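The Plokville Recall

1. Before the gavel

Fongchan Mahawong had been clerk of the Plokville town council for 20 years and she had never once seen the mayor's chair empty at the start of a hearing. Tonight it was empty.

She looked at the clock. Then the door. Then the clock.

"Do we start?" whispered the girl running the sound board.

"We start when I say we start."

219 folding chairs, all taken. People along the walls, people in the hallway, a man with a baby on his shoulders. They'd come from Brirndale even, and Brirndale didn't get a vote. The charge sheet was one page. Misuse of the water fund. Lying to the council, twice. She had typed it herself, and made a mistake in the second line, and typed it again.

Devendra Semwal sat alone at the table on the left. Brown suit, no tie. He was supposed to present the case against the mayor and he was eating crackers out of a sleeve.

"You nervous?" she said, going past.

"Hungry."

He was nervous. The crackers were going everywhere.

He had written the speech in December, before there was even a charge. Wrote it angry, at the kitchen table, after the Vosedberg contract came out. 80 pages of it. His wife had read ten and handed it back. Cut it, she said. So he cut it. Then cut it again. Now it was four pages and he hated three of them.

The side door opened and Mayor Intarasuk walked in. No lawyer. Gray coat buttoned to the neck. She didn't go to the table on the right, she went up the steps and sat in her own chair, and somebody in the back started to boo and somebody else told them to shut up.

"Madam Mayor," Fongchan said. Quietly. "You can't sit there tonight."

"It's my chair."

"Yes ma'am. Not tonight."

It took a long time for her to get up. Fongchan would remember that part, more than the speeches. The sound of the wheels on the wood.
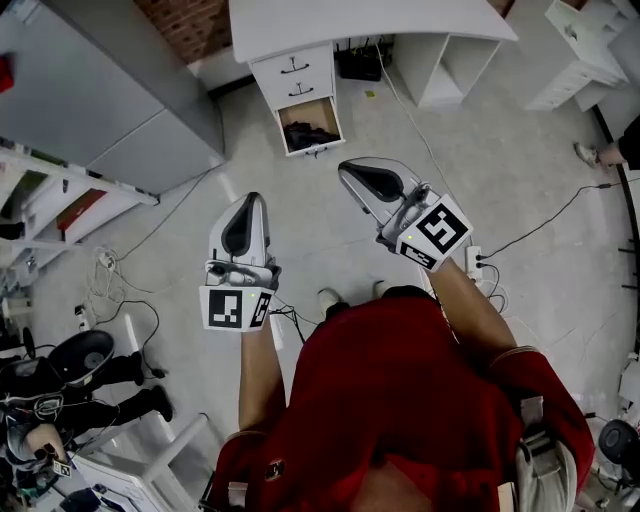
2. The speech

Devendra stood. Dropped page two. Picked it up.

"Members of the council," he said, and the microphone squealed, and he waited.

"I voted for her," he said. That wasn't on any of the pages. "I want to start there. I had the sign in my yard. I knocked on 200 doors for her and at every one of them I said she'll be straight with you. I said it in the rain. I gave my word on it, is what I'm telling you."

Nobody coughed.

"So I'm not here because I lost. I'm here becuase I won, and then I read the contract."

He put the pages down. Fongchan, typing, thought oh no – then thought, no, let him go.

He talked about the pumps that were paid for and never came. He talked about the meeting in Vosedberg, who was in the room, who later said they weren't. He got a date wrong and corrected himself. He read out the mayor's own letter, the whole thing, slow, and when he got to her signature he read that too.

The mayor looked at her hands.

"She asked us for trust," he said. "Fine. We gave it. Now we're asking for the receipts."

Then he sat down, too early. He had one more page. Fongchan could see it there under the crackers.

3. The vote

It went by last name, the way it always did. Yes. Yes. No. A long pause, a yes. The old man at the end asked to have the question read again, and she read it again, and her voice did something on the word removed.

"Mr. Councilman?"

He took off his glasses. Rubbed his eyes. Out in the hallway the baby had started to cry and the whole room listened to it.

"I've known her since she was six," he said.

"I need a yes or a no, sir."

He looked over at the mayor, and she nodded at him, just barely, the way you'd nod to let someone go ahead of you through a door.

"Yes," he said.

Fongchan typed it in.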